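We use cookies to keep this notebook running. Accept / Settings

Home Notebook Parts People Search

2023-01-09 - Driven, tabletop set, first session of the year

Back at the Tijani bench and very glad of it! The goal for January is 300 clean episodes, all pick and place, all on the white table, and we got 37 in before lunch (13 of those I want to look at again, mostly for late grasps). Chiamaka Nwosu drove, I wrote labels, and we swapped once her wrist got tired.

The big change is that I stopped laying things out neatly. Last year's set has everything in a row, and the Pusora policy learned the row. So now I scatter: puzzle cube, peach, plate, marker, whatever comes to hand, and the marker gets a new angle every reset. 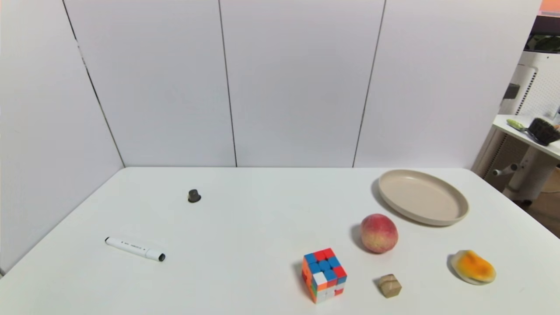

Chiamaka's idea, and I love it, is to mix full tables with nearly bare ones. A full table teaches it to choose. A bare one gives long clean approaches where you can really see the hand line up, and those are quick to drive too - she was rattling through them.

Marker and coffee capsule is my favorite pair so far. The marker lies down, the capsule stands up, and they want completely different grasps. We're wording the instruction three ways for each ("pick up the marker", "get the pen", "grab the white marker") so the text side gets some variety as well.
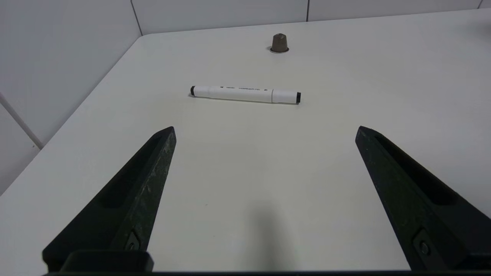 Do we keep the episodes where the grasp slips and the driver tries again?

We keep them, tagged "retry", as long as the second attempt succeeds. Estela Urrutia trained on 518 older episodes with the retries left in, and her policy recovers from a miss far better than mine ever did.

Still to do: copy the morning's files to Ulance, fix the label typo in episode 13 ("makrer"), ask Estela which wrist exposure she used. Want to try the cube and the small block side by side next, same shape and different size, should be fun.

Contact the bench team | Back to top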